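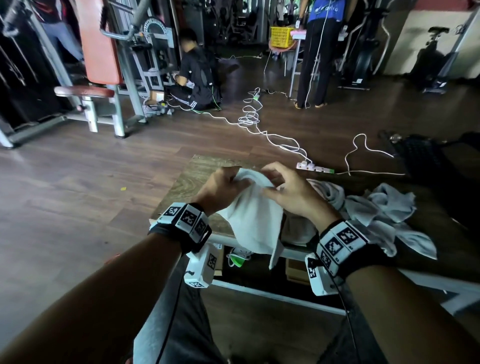
Folding Towels on a Board When There Is No Table

Fri 16 March, by Marlene McKinnon
Last updated: Fri, 10:28
Filed under: Laundry & Linen / Small Spaces

A flat board laid across a bench gives a folding surface at seated height. The setup suits a home gym, a basement or any room where linen is used and put away in the same place. A white towel and a gray cloth are enough to fill one end of a small board, so the working area has to be managed.

Setting up the surface

Use a board with a smooth face and sound edges. Run a palm along all four sides before the first use. Splinters and raised veneer pull loops out of terry cloth, and a pulled loop should be trimmed flush with scissors, never tugged.

Center the board on the bench frame so that the overhang is equal at both ends. Press down on each corner in turn. If a corner dips, shift the board or put a strip of rubber shelf liner between board and frame. Liner also stops the board from creeping sideways on painted metal.

Wipe the board with a barely damp cloth and dry it. Gym dust is fine and dark, and it shows on white cotton at the first contact.

Seat height should put the board slightly below the elbows. If the shoulders rise while folding, the seat is too low. Keep the floor in front of the seat clear, and route any power strip behind the board, away from the feet and from hanging cloth.

Folding in the hand

A board narrower than the towel is not a problem if the first fold is made in the air.

1. Pick up the towel by two adjacent corners on a short side. Shake once.
2. Bring the corners together and run a finger down the doubled edge to find the second pair.
3. Hold the fold at both ends, lower the free end to the board, and let the remainder follow. A corner that drops over the front edge is pulled back up before the next fold.
4. Fold in half across the length, then into thirds.
5. Press from the folded edge toward the open edge to push the air out.
6. Stack with the folded edge facing out.

For a shelf 10 inches deep, replace the thirds in step 4 with a second half fold and check the result against the shelf. Bath sheets usually need one fold more than hand towels. Hems that refuse to line up mean the towel has shrunk unevenly. Align the long sides and ignore the hems.

Unfolded pieces

Keep them at one end of the board only. Right-handed folders generally find the right end easier to reach. A pile that hangs over the edge will slide as pieces are removed, so take from the top and push the rest inward every few pieces. Whites and grays can share a pile when both are fully dry. Test dryness at the hem, where the cloth is thickest.

Stack height

Limit the stack to up to 7 towels. Above that the board tips easily when someone leans on the end, and the lower towels take a set crease.

Storage of the board

Stand it on its long edge against an inside wall. Flat storage on a concrete floor draws moisture into the underside and the board bows. A slight bow can be reduced by turning the board over between uses.

Reader notes

Solange Thibodeau folds microfiber on the same type of board and reports that it slips. A cotton pillowcase pulled over one end of the board holds it.

Josée Morin asked about fabric softener. Leave it out for gym towels. It coats the loops and reduces absorbency, and the coated cloth slides on a smooth board.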